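Arm faults out halfway through a pick, only on one side of the tray

Print this page | E-mail this page

Katherine Llanos

We have a single arm set up over a kitchen worktop for pick and place practice. It takes plush food off a plate and moves it about. It ran without trouble until December, when it began stopping dead partway through a reach with a joint 4 over-current fault. The brakes come on and it stays where it is until I clear the fault by hand.

The log shows 1,193 picks since the last service and 48 of these stops. Nearly all of them come when it reaches to the back left of the tray. Front right is fine. 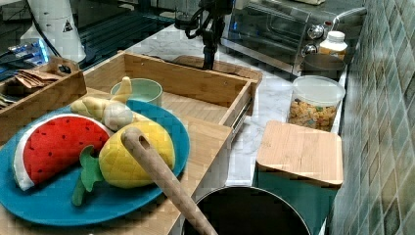
The plate and tray with the arm at the back.

I have swapped the gripper fingers, lowered the speed and run the maker's self-test, which passes. The toys weigh next to nothing, so I can't see that it is payload. My worry is that one of these days it will stop late and hit something. Has anyone had this on one side only?

Mercedes Palomino

One side only says cable to me. When the arm folds round to the left, the loom gets pulled tight at the elbow and the joint has to work against it. The self-test doesn't go far enough round to show it.

Power off and lock off at the wall first. Then support the arm, release the brake on joint 4 and move it slowly by hand through the whole reach. If it gets stiff at one point, look at the cable clips there. On ours at Plonden the second clip had slipped down and there was a shiny worn patch on the outer sleeve. We moved the clip, left more slack and replaced the sleeve. It has done 430 picks since with no stops.

If you can see copper anywhere, don't run it again until the cable is changed. And please don't raise the current limit to get rid of the fault – it's the thing protecting you.

restrepo77

just turn the speed down more, worked for me

Last updated: December

Comments

Cakasdale: Some brakes only release with the power on, so check your manual before following the lock-off step. Ours has a separate release supply.

Mercedes Palomino: Fair point. Mine has a manual lever.

Katherine Llanos: It was stiff at the far left, and a clip had moved. Sleeve is marked but not through. New one on order, arm stays off till it comes.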